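Hand-held grippers go to work at Daltdale as Stenier project gathers its kitchen examples

2021-11-22

If you have walked past the ground floor of the old print building in Daltdale lately and wondered why grown adults were spending their afternoons picking up kitchen things and putting them down again, the answer is the Stenier project, and the people inside are very happy to tell you all about it (as I found out, having planned to stay for half an hour and left well after dark).

Stenier is a joint effort between Palier, which builds the grippers, and Vashisht, a small software firm two floors up that is writing the learning system. The goal is a robot arm that can tidy up a kitchen it has never seen before. Before it can do that it needs to be shown how, many times over, by people, and that is the stage they have reached now. The team wants 400 good examples of each task before the system gets its first proper round of training in December. When I visited, the tally for the task they call "ladle to rack" stood at 221, written in green marker on a sheet by the door, and there was a fair amount of pride in the room over that number.

Tomomi Mizuno runs the sessions. She has a gentle way of explaining things that makes you feel you could have thought of them yourself. A person holds the gripper by its handle, she told me, and squeezes to close the fingers, and does the job just as they would at home, while the tool keeps a record of where it went and how wide it was open. The robot arm will later carry the same kind of fingers, so what the person did ought to carry over without too much translating. "We used to drive the arm around with a joystick," she said. "One example took us four minutes and everybody went home cross. With these you pick the thing up, you move it, you're done, and you can have a conversation while you do it."

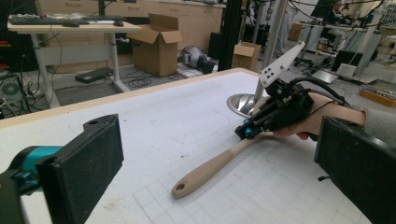
The conversation part is true, by the way. Primo Zuccaro, who cooked in restaurants for years before he answered the advertisement for demonstrators, talked to me about soup for most of his shift and hardly looked up. Mizuno says cooks are lovely to work with and also a bit of a problem, as they are too quick and too tidy. They take hold of everything in the best possible spot every time, and a system that has only watched experts has no idea what to do when it comes at something from a bad angle. So Zuccaro has been asked to be clumsy on purpose now and then – to grab a handle too near the end, notice it tipping, set it down and try again – and he finds this much harder than cooking ever was. "My mother would be ashamed of me," he said, quite cheerfully.

The work goes in short blocks with a rest between them, because the tools get heavy on the wrist. Two people share a table and each has a gripper, and for some of the tasks they need both, with one steadying a thing while the other does the moving. Those shared tasks are the slowest to gather. They are also the ones that Vilja Valtonen, who leads the software side at Vashisht, is keenest to have. She came down from her office to sit in on the session I saw and told me she tries to do that every week, having learned the hard way what happens if she doesn't.

What happened, last spring, was that the team gathered a whole month of examples before anyone sat down and trained on them, and the first results were very poor. The clocks on the two grippers had drifted apart, so that in every shared task one person seemed to be reacting to something the other had not done yet. Most of that month had to be thrown out. Valtonen tells the story against herself and doesn't spare the details. These days each session begins with the two tools being tapped together, and a quick check is run on the first few examples before anybody goes any further.

There are other small rules, and I enjoyed hearing about them more than I expected to. Each example begins and ends with the fingers open. If somebody drops a thing, the example stays in, marked as a drop, and is never quietly deleted. The objects are moved to a fresh starting place each time, and this sounds easy until you try it – Mizuno says people drift back to the same comfortable corner within ten minutes, and she has taken to calling out places from a shuffled list, a little like a bingo caller.

I was allowed a turn myself. I would love to report that I had a gift for it, but my first two attempts were marked as drops and my third was marked "hesitant," which seemed fair. The grip has a springiness to it that you need to get used to, and you find yourself leaning over to see between the fingers when you should be trusting your hand. By the sixth or seventh I had stopped thinking about it so much. Lorcan Tully, who looks after the hardware for Palier, told me kindly that everyone's early tries look like that and that mine would be kept in with the rest.

Tully's own worry is the finger pads. They wear with use, and a worn pad holds a smooth round thing differently from a new one, so he swaps them on a schedule and writes each change in the log alongside the examples. He has also been trying out upright shapes, which need to be held from both sides at once with an even squeeze, after the earliest trials showed the system was fond of pinching too hard and too high.
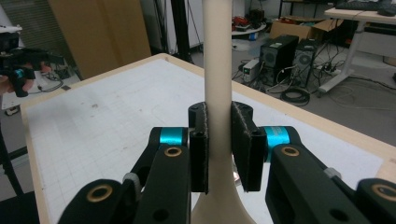

What comes next

Gathering goes on through the first half of December, on weekday afternoons and on two evenings a week for people who have day jobs. After that the tables will be cleared for a while and the training will begin upstairs, and Valtonen hopes to have the arm attempting its first tasks early in the new year. She was careful not to promise me anything about how well it will do. A first round usually shows you which examples you forgot to gather, she said, and she fully expects to be back downstairs asking for more.

Rajkumari Upadhyay, who manages the project's budget and its calendar, would like readers to know that there are still places for demonstrators. No experience is needed, and left-handed people are especially welcome, as nearly everyone so far has been right-handed and the team would like a better mix. Sessions last 2 hours, they are paid, and there is tea. You can sign up at the front desk of the print building or leave your name with Upadhyay by phone, and she will call you back, although she asks for a little patience this week while she sorts out the evening list.

Anyone who would sooner just look is invited to the open afternoon that Palier and Vashisht are planning for the end of the gathering period. The day hasn't been settled yet. Zuccaro has offered to make the soup.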